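Cuaderno de taller, 12 de noviembre de 2020
Puesto 7, mesa blanca

Retomo lo de los bloques de espuma donde lo dejó Märta Nordin. Quedaba pendiente decidir el corte y el acabado para el juego de piezas de Sotedo.

Corte. La plancha naranja de Hustent sale mejor con hoja segmentada nueva y regla metálica, en tres pasadas. Con el hilo caliente los cantos se redondean y la cara queda vidriada. Descartado para las piezas definitivas; lo dejo para desbastar. Hoja nueva cada 12 cortes: a partir de ahí arranca grano en la cara de salida.

Densidad. La báscula de precisión no vuelve de calibración hasta abril. Mientras tanto anoto solo la referencia de plancha en la tapa de la caja (lote 3,010, repetido en la etiqueta del proveedor). No mezclar con el resto de Azimi, que es más blando y cede al apretarlo con los dedos.

Cantos. Lija de grano 240 en seco, taco plano, sin insistir en las esquinas. Randi Ekström propone sellar con látex diluido. Probé en un retal y la superficie queda pegajosa al tacto pasados 40 minutos – repetir con menos carga antes de darlo por malo.

Mesa. El limpiador Vudex deja velo sobre el tablero blanco si no se aclara. Paño húmedo, luego seco. El polvo de lija se mete bajo las piezas y las hace patinar, así que no se lija en esta mesa. Usar el banco del fondo.

Colocación. Los bloques se apoyan por una cara cortada a regla, nunca por la cara de plancha, que trae algo de curvatura. Los más altos que anchos van de pie y hay que comprobar que no cabeceen. 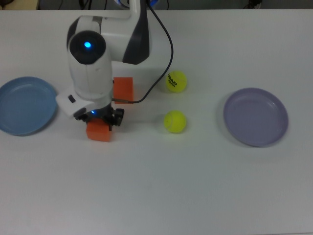
Bloques naranjas sobre el tablero blanco; el de atrás, de pie.

Pendiente:
– pedir hojas
– segundo retal con látex, preguntar a Randi la proporción
– marcar la cara de apoyo con lápiz, sin rotulador (traspasa)
– rehacer la tapa de la caja, la etiqueta se despega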